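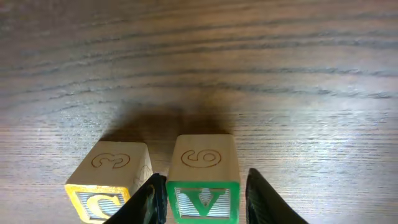

Progress Report No. 2, page 2

Utgate Letter Materials Project
Report to the Plevine Fund, period ending March
Prepared by Jamshid Vahidi, project lead

1. Scope of the period

The grant covers the selection, checking and first use of wooden alphabet blocks for table work with children who are starting to learn letters. The previous report dealt with the choice of supplier and the storage arrangements. The present one deals with the checks on the delivered blocks, the row-building tasks and the state of the budget line for materials.

The blocks were ordered through Ahmadpour and delivered to the Utgate room in one consignment. Delivery was complete against the order note. The outer carton was dented at one corner. No block was rejected on that account.

2. Inspection of the blocks

Each block was checked by hand for splinters, sharp corners and loose paint, then placed on the table and checked for rocking. Blocks that rocked were set aside and rubbed down on the affected face. The colour borders were wiped with a damp cloth and the cloth examined for transfer. No transfer was found.

The blocks are of pale wood with a capital letter on a coloured panel and further markings on other faces, including engraved numerals. On the C and V blocks, for instance, the top faces carry a 3 and a 6 when the letters face the child. The numerals are in thin outline and are much less prominent than the letters. This was considered acceptable for letter work. For number work the outline may prove too faint under the room lighting, and the numerals will be tested separately before any number task is written.

3. Row-building tasks

A target row is set out at the near side of the table. The child names each letter in order, left to right, and the row is then returned to the general stock and rebuilt from memory or from a printed card. The first rows use consonants only, so that the child does not attempt to read them as words. The row in current use is C, V, P, R.

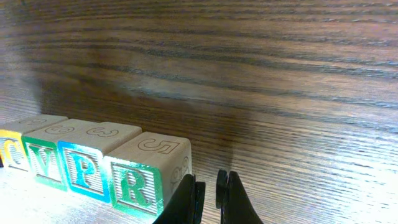

Fig. 2. Consonant row C, V, P, R on the table.

The row was chosen for two contrasts. P and R differ by a single stroke and are often confused. C and V are included as easier items, one curved and one straight, and are placed first so that the child begins with letters that are seldom mistaken.

Two points arose from the use of this row. The first concerns colour. A child who recalls that the V was green can find a green block without attending to the letter. The task sheet has been amended: the adult now asks for the name of the letter before the block is added to the row. A second version of the sheet, with the target row printed in black only, is in draft.

The second point concerns glare. The table has a glossy finish and reflects strongly in places. The reflection does not prevent the letters from being read, but it is a distraction when a block is laid near it. A matt cloth has been requested. Turning the table was tried on Wednesday and moved the glare to the other side of the working area.

4. Search tasks

The search task follows the row task. Further blocks are spread over the far and middle parts of the table and the row is kept apart, with clear space beside it, so that the adult can see at once which blocks have been placed. 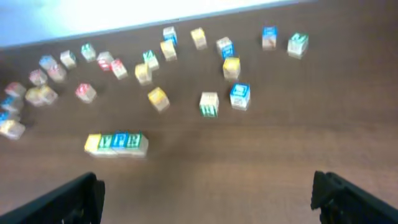
Spacing has more effect on difficulty than was allowed for in the original plan. Where blocks lie close together, the front faces of those behind are partly hidden and children tend to search by lifting. Where they are spread out, children search by looking. Both are useful, but they should not be recorded as the same task. The record form now has a separate box for each arrangement.

Blocks lying at an angle are left as they fall. Ama, who runs the table sessions, has asked that the task sheet state this plainly, as helpers tend to straighten them.

5. Budget

The materials line stands at 3,000. The blocks have been paid for in full from this line. The matt cloth and the reprinted cards will be charged to it in the next period. No transfer between lines is requested.

6. Work for the next period

Complete the black-only task sheet.
Test the engraved numerals for legibility at table distance.
Add a row that includes vowels.
Fit the matt cloth and repeat the glare check at 10 a.m., when the light is strongest.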